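I finally used the spa voucher

The voucher had been on my fridge since February. It was for Saha, a day spa on the second floor above the Tillach bakery, and it covered a 60-minute back massage and a basic facial. I bought it myself through one of those deal sites. The full price would have been 300 and I paid 200, so it wasn't the half-off kind, but it was good for longer than most of them and I figured I'd get to it.

I didn't get to it until the last week it was valid. If you have one of these sitting around, call early. The first person I spoke to offered me a slot at 7 in the morning or nothing. I called back the next day and got Afroza Talukder, who runs the desk, and she found me a 4:00 PM. She asked for the voucher number and told me to bring it on paper. I don't own a printer, so that was an extra trip.
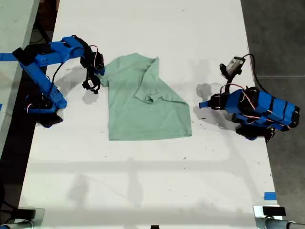

Parking behind the bakery is tight and the stairs are steep. The waiting room is small, with a water cooler and a stack of old travel magazines. They have you fill out a form about allergies, injuries and what pressure you like. I checked medium. I have a bad left shoulder from years of carrying a work bag on that side, and I wrote that down too.

The massage was good. The therapist read the form, which doesn't always happen, and spent extra time on the shoulder without me having to bring it up. She didn't talk much and neither did I. The table was heated and the music was low enough to ignore. Medium at Saha is on the firm side – if you bruise easily, ask for light. I was a little sore the next morning and fine by the evening.

The facial was less of a success. It was a cleanse, a scrub, a mask and a moisturizer, all from a line called Zimano that I hadn't used before. The mask smelled strongly of mint and my eyes watered the whole time it was on. My skin felt clean after, but a bit tight, and I had a red patch by my nose for two days. I have dry skin and should have said so when they asked.
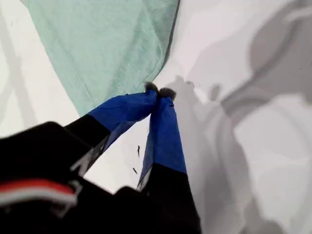

There was a sales pitch at the end. The moisturizer was offered to me twice, once in the room and once at the desk, and so was a membership that gives you one massage a month. I said no to both and it was dropped. I've had it a lot worse. At Celtau, where I used to go before I moved, they would line the bottles up in front of you while you were still in the robe.

Tip was not included in the voucher. There's a line about it in the small print, which I read in the car afterward. I had enough cash on me, but only just. They do take cards for tips, so that would have been all right either way.

Would I go back? For the massage, yes, and I'd pay the regular price for it a couple of times a year. I'd skip the facial and put the money toward a longer session. I'd also book a later slot, as the bakery's delivery van idles under the window in the late afternoon and you can hear it.

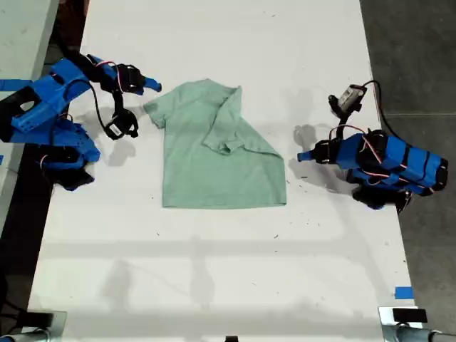

If you're going

Call and don't use the online form. I filled it out first and never got a reply.

Print the voucher before you go. The library near me does it for small change.

Eat something light an hour or two before. I went in on an empty stomach and was dizzy on the stairs coming down.

Tell them about your skin as well as your back. I'm trying their unscented mask sample this weekend and will add a note here if it goes any better.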